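Section 4: Planning Your First Overnight Trip

By now you should have the Farwood Trip Planner on your phone and an account in your own name. If you skipped ahead, go back to Section 2 and do that first, or the steps below won't match what's on your screen. Pour yourself something nice, too. Planning is half the fun of going anywhere, and it goes better when you aren't in a rush.

We'll use the Isham loop as we go along, a pleasant weekend drive with one overnight stop, a covered bridge and more pie than any two people need. You can follow along with it or put in a trip of your own.

Setting your starting point

1. Open the planner and tap New Trip at the bottom of the screen.

2. Type in the address you'll be leaving from. The planner offers your home address first, but plenty of people leave straight from work on a getaway weekend, so check that it's the right one before you tap Use This.

3. Choose your departure time. Be kind to yourself here. If you always mean to leave at noon and always pull out of the driveway at one, put in one.

4. Tap Add Stop and type Isham. You'll see the town itself and, under it, a list of places to eat, sleep and poke around in.

Note: Places with a small clock beside them have hours that change with the season. A number of the farm stands on the Isham loop don't open until March, and a couple of them close again whenever the owners feel like going fishing.

Choosing where to stop

5. Slide the Driving Between Stops bar to the longest stretch you're happy to sit in the car. It starts at 2 hours, and you can make it shorter if you're traveling with small children, older dogs or anybody with a bad back.

6. Look over the suggested stops. Tap the heart on the ones you like and swipe left on the ones you don't. Swiping doesn't delete anything for good — you'll find them all under Passed Over if you change your mind.

7. Hold your finger on a stop to drag it up or down the list. The whole Isham loop is 184 miles, and going around it the other way doesn't change that, but it does change which towns you reach in time for lunch.

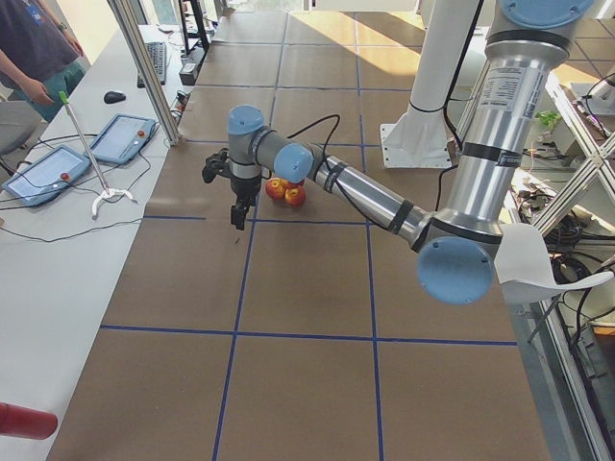 8. Tap Check Hours once your list is in order. Any stop you'd reach after closing turns orange. Please don't skip this step! We've stood outside more than one locked bakery with our noses to the glass, and there is no sadder way to spend a Saturday afternoon.

Caution: Check Hours goes by the hours each business has sent in. Small places don't always remember to update them around holidays. If your heart is set on one particular supper, call ahead.

Adding a meal

9. Tap the fork at the top of the day you want to fill. For our loop, we chose Saraç for dinner, where the lamb is cooked slowly and the bread comes to the table in a great big basket, and Otoretti for coffee and something sweet the next morning.

10. Set how long you'd like to stay. The planner allows 30 minutes for a coffee stop, and you can change it by tapping the plus or minus sign. We'd add a little at Otoretti, where the line moves at its own pace and the porch is a fine place to do nothing.

11. If the restaurant takes reservations, a phone number appears under its name. Tapping it places the call. The planner doesn't book the table for you.

Saving the trip for the road

12. Tap Save, then tap Keep Offline. Wait for the green check mark before you close the planner. Much of the back side of the loop has no phone signal, and a trip that hasn't finished saving won't show its map out there.

13. To share the plan with whoever's riding along, tap Send and choose a name from your contacts. They can look at the trip but can't move your stops around unless you turn on Let Others Edit.

Caution: Have a passenger handle the planner while the car is moving. If you're driving alone, pull over somewhere safe before you change anything.

Note: Offline trips stay on your phone for 36 days and then clear themselves to save space. To keep one longer, open it and tap Keep Offline again.

If a stop disappears from your list, turn to Section 7. To add a second night, carry on to Section 5.

Guide last updated May 2021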